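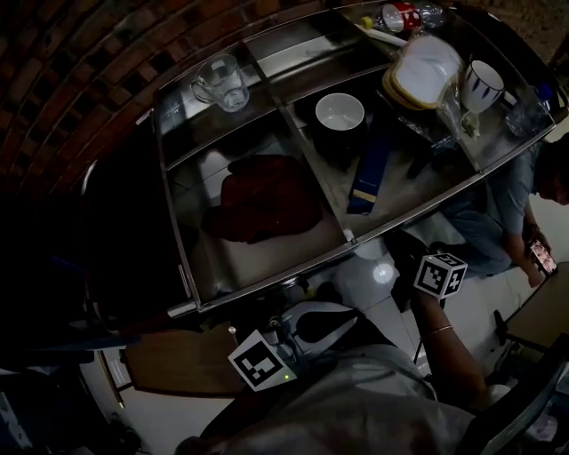 Parndale canteen swaps its shelves for a steel cart, and not everyone is clapping

23/11/2022
49 shares | 6 comments

Staff at the Parndale works have lost their kitchen shelves and gained a cart. The owners of the site, Kivia, say the new arrangement will keep shared food and crockery tidy. Those who have to make their tea from it are waiting to be convinced.

The cart is stainless steel, shallow, and split into open compartments by raised partitions. It stands by the curved brick wall, and under the rules sent round in October each part of it is meant to have a purpose: mugs and cups in one, bowls in another, bread and packets in a third, cloths on their own.

That was the plan, anyway. When we called in, a clear glass mug had a compartment near the wall, while a white mug with dark blue brushstrokes was keeping company with a bagged sliced loaf. A can, a water bottle and a white tube with a yellow cap shared the back row. A crumpled dark red cloth had one of the larger compartments. The white bowl was in the middle, on top of a dark container, with a long navy box lying at an angle beside it.

Kivia put the cost at £165, plus a day's work to take down the old shelving and fill the holes. Teodora Vlachou, who looks after the site's shared rooms, thinks it was money well spent.

"You can see what you've got," she said. "With the shelves, things went to the back and stayed there. We threw out jars that had been open since before I started."

She claims less food is being wasted already. Asked how much less, she said it was too early for figures and that she would have some in the new year. No one weighed what was thrown out under the old system, so it is hard to see what the new figures will be compared with.

Dulce Figueroa, who works in the packing office, is less keen. She would have liked a cupboard with a door.

"It's an open tray," she said. "It shows you the mess, I'll give it that. But you've still got to put your bread somewhere, and there isn't a label on my bit saying bread."

She also wants to know who is expected to wipe it down. The October note says "all users", and in her experience that means whoever minds most.

Kivia is talking about doing the same at its Prasden and Ventura sites, where it says some 1000 people use the shared kitchens between them. A spokesman said the Parndale cart had been "very well received" but could not say how many staff had been asked. Ms Figueroa said she had not been.

A review is due in the spring. Ms Vlachou said labels were being looked at, and that the bread would be dealt with first.

49 shares | 6 comments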